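Place Setting Project - Report, part 3
Selamawit Lemma and Štefánia Pešek

Goal: pick a setting that reads clearly on a small table. Budget was 250 for everything, we stayed under.

First try was a plain white plate on the white tabletop. Bad - edges got lost. Switched to a red plate and put a blue cloth under it. Much better contrast, so we kept teh pair for the other layouts too.

Cutlery: fork left, spoon right, both upright. No knife in this one. We asked 7 classmates to rate it, two wanted a napkin. Will try in October.
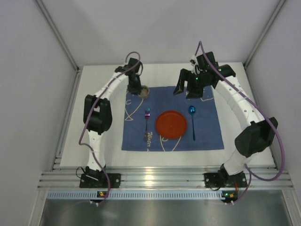
Fig. 2. Red plate on blue placemat, fork left, blue spoon right.

Still to do: measure gap between plate and fork, redo the ratings table, fix refrences.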